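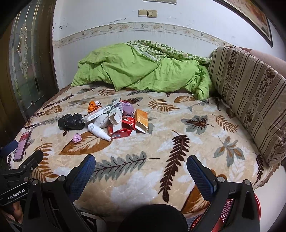 Kaisu Koivisto wrote to us in July that she had taken the same allergy tablet every spring for years, and only this year she read on the leaflet that it can make a person sleepy. She had blamed her work for it. She asked if we could write something about ordinary medicines and being tired, and we are glad to do it, as several readers of the Maltside health letter have asked similar things.

Many of the older allergy medicines cause drowsiness. The newer ones do it less, but some people still feel it. The difficulty is that the same kind of older ingredient is also found in products which are not sold for allergy at all. It can be in night-time cold medicines, in tablets against travel sickness, and in sleeping aids that you can buy without a prescription. A person who has a cold and also hay fever may take 2 of these products on the same evening and believe that they are different things. The names on the front are different, but the active ingredient on the back can be the same, or very close.

For this reason we recommend to read the back first. The active ingredients are normally listed there together with the amount in each tablet. Write them down on paper if you use more than one product. It takes a few minutes and your pharmacist will be happy to see such a list, especially if you also take prescription medicines for blood pressure, mood or pain.

Alcohol is another matter. Even one glass of wine can make the sleepiness much stronger. The feeling may also continue into the next morning, and then it is easy to drive to work without thinking that there is still medicine in the body. Older people should be more careful, as they can become dizzy or confused and may fall when they get up at night. If this has happened to somebody in your family, please speak with their doctor and bring all the packages with you, also the vitamins and herbal products. 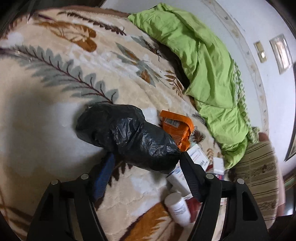 According to Volkan Dursun, the most difficult part was to explain this to his father, who answered that a medicine from the supermarket shelf can not be strong, because otherwise it would not be on the shelf. We hear this opinion often. A product sold without a prescription is considered safe when it is used as the label says, for the problem and the number of days that the label says. It does not mean that you can take it every night for the whole winter.

If you have used a sleeping aid for more than 2 weeks and you still sleep badly, it is better to ask for an appointment than to buy the next package. Do not stop a prescribed medicine by yourself because of tiredness. Call first and ask.

Hertta Heinonen will again answer questions about medicine labels at our Niskanen Street office, on weekday mornings from 11. No appointment is needed. You may bring your own list or the packages themselves. Questions by letter are also welcome, and we will print some of the answers in the next issue without the names of the senders.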